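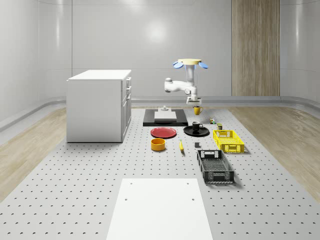
Re: [cell-practice] Do we need keep-out zones in sim?

Hortensia Quiroga wrote:
> Section 17 says every cell gets a keep-out
> zone. Nobody at Grerkstead can lose a finger
> to a rendered arm. Can we skip it?

You can skip the fence and the yellow tape. Please keep the zone. The Plutus motion files get copied to real arms the minute they look good, and the arm will not ask where they came from.
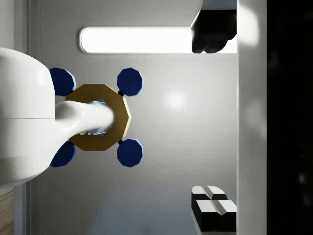
Same goes for speed caps. Akande ran 333 trials with the cap off, then had to throw out 126 of them at review — a fine way to spend January.

I'd change "shall be fenced" to "shall be fenced, if physical" and leave the rest alone. Objections by noon, please, with wording attached.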